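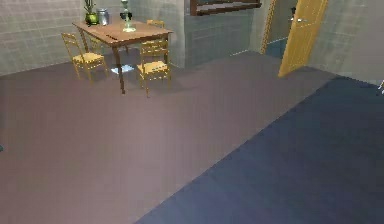 文／Sabine Hagedorn　来源：Tuser新闻中心　2023年1月30日

Tuser发布家务与车间任务测试结果：机器能收拾餐桌，但还离不开人

Tuser今日公布一份关于机器执行日常杂务能力的测试报告。报告涉及家庭和小型车间两类环境，共设11项任务，包括收拾餐桌、摆正椅子、开关房门、擦拭台面、把零件按规格放回料盒等。测试先在仿真环境中进行，再挑选部分任务移到实体场地重复。

报告的主要结论是：在物品位置固定、光照稳定的条件下，现有系统可以完成其中多数任务；条件稍有变化，完成率便明显下降。Tuser认为，目前的技术适合在有人看管的场合承担单一、重复的工作，尚不能在普通家庭里独立使用。

仿真部分共运行2925次。场景由家具企业Skivwood提供尺寸资料，以餐室为主，包括木质餐桌、四把黄色餐椅、桌上的盆栽和一扇敞开的房门。每次运行开始前，程序会改变椅子的朝向、桌上物品的间距以及地面的明暗，任务指令保持不变。

测试人员没有为仿真场景追求照片般的画质。项目负责人Sabine Hagedorn表示，画面粗糙一些对测试影响不大，关键在于桌腿、椅背和门板的几何关系是否准确。“我们想知道的是机器绕过椅子时会不会碰到桌腿，放下东西时会不会碰倒旁边的花盆。这些问题用简单的画面就能看出来。”

从结果看，摆正椅子是家务类任务中表现较好的一项。椅子形状规则，靠背便于抓握，系统通常能在第一次尝试时找到合适的位置。困难出现在椅子被桌子遮挡的时候。靠里一侧的椅子往往只露出一部分，系统有时把椅背误认作桌子的一部分，随后停下等待人工确认。

透明和反光的物品仍然是难点。玻璃瓶、金属罐一类的器皿在不同角度下外观差别很大，系统对边缘的判断不稳定。实体测试中，抓取玻璃器皿的失败次数多于抓取陶瓷和木制品的失败次数之和。测试小组为此增加了触觉传感器，情况有所改善，但完成一次抓取的时间也随之变长。

收拾整张餐桌平均需要大约9分钟，这一数字来自实体场地，不包括中途人工介入的时间。参与对照的工作人员完成同样的工作用时要短得多。Hagedorn说，速度不是现阶段的首要指标，但用户会在意。“如果一个人坐在旁边等它收完桌子，多半会站起来自己动手。”

车间部分在Langlois位于Hiltham的装配厂进行。该厂提供了一条停用的工作台线，供测试小组在今年1月使用。任务包括分拣紧固件、清理台面碎屑、更换空料盒和把工具挂回原位。与家庭环境相比，车间里的物品种类较少，摆放也有规定，系统在分拣和更换料盒两项上的表现接近可用水平。

清理碎屑的结果不理想。系统能够沿设定路线擦过台面，却难以判断哪些是废料，哪些是工人暂时放下的小零件。Langlois在测试后提出，这项任务暂时不考虑交给机器，除非工人事先把台面清空。

报告还记录了人工介入的情况。实体测试共进行300次，介入的原因以抓取位置错误为主，其次是指令理解偏差和路线受阻。门的开关单独列为一类：房门已经打开时，系统一般可以顺利通过；需要先握住把手再推拉时，系统经常因用力方向不对而中止。

对于家庭用户最关心的安全问题，报告没有给出总体评级。所有实体测试都在限速条件下进行，现场有人值守，并配有急停装置。Tuser说明，这些结果不能用来推断有儿童或宠物在场时的表现，相关测试尚未安排。

Skivwood表示，将根据测试中得到的数据检查部分餐椅的靠背和椅腿设计，但没有为机器专门推出家具的计划。Langlois计划继续开放该工作台线，下一阶段的重点是夜间补料。

Tuser将在后续测试中加入衣物折叠和餐具装架两项任务，并把仿真场景扩展到厨房和走廊。报告全文及各项任务的评分办法可向Tuser新闻中心索取。

关于Tuser
Tuser从事机器操作能力的测试与评估，为家具、装配和物业服务行业的客户提供仿真场景搭建和现场测试服务。

媒体联系：Tuser新闻中心，Sabine Hagedorn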